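Home | Project Diary | Work Packages | Partners | Publications | Contact

November, Wednesday

The morning was given over to the second half of the comparison between the two scoring methods. Takeshi Aoki had completed the relabelling on the previous evening, and the full set of 786 recorded attempts was available when the laboratory opened. Each attempt now carries two marks: the original pass or fail, and the staged mark proposed by the Tristau group, under which a kitchen task is divided into reach, grasp, transfer, placement and release.

The question before us is a narrow one. Under pass or fail, the two control policies could not be told apart on the vegetable task. Under the staged mark they separate clearly at grasp and come together again at placement. It had been assumed in the spring report that the newer policy was weak throughout. The staged marks do not support that reading, and the relevant paragraph will have to be withdrawn and rewritten before the report goes to De Haan.

Of the 786 attempts, 119 were set aside for a second opinion. These are the cases in which the first marker recorded a grasp but noted some doubt. Mr Aoki and I marked them separately, without sight of one another's sheets, and disagreed on 33. Most of the disagreements concern long items held near one end, where the item turns in the fingers but does not fall. The marking guide says only that the item must be "held securely", and this wording is plainly inadequate. A revised wording was drafted before lunch and will be sent to Prinport for comment.

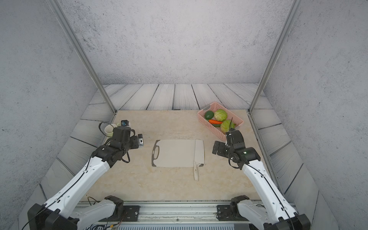
The afternoon was spent on the layout protocol. The knife and the cutting board are to be treated as one arrangement for the purposes of the start position, as the earlier practice of placing them independently introduced a source of variation that was never recorded. The basket is to be logged separately, together with the order in which its contents were put in. Mr Aoki would prefer that the mug be left out of the vegetable task altogether. I am inclined to keep it as a distractor, at least until the present series is complete, and we agreed to defer the matter.

Nine layouts have been fixed for the next series. Each will be run with both policies and with the arms returned to the same rest position between attempts. The order of the layouts will be drawn in advance and held by the Rullar office, so that the person resetting the table does not choose it.

There remains the matter of time. The staged mark takes considerably longer to apply than pass or fail, and the marking hours in the current plan were estimated on the old basis. I have written to De Haan to ask whether hours may be moved from the spring - there was no reply by the close of the day.

Left at twenty past six. To do: finish the wording on "held securely", correct the column headings in the second sheet, and return the borrowed calliper to Prinport.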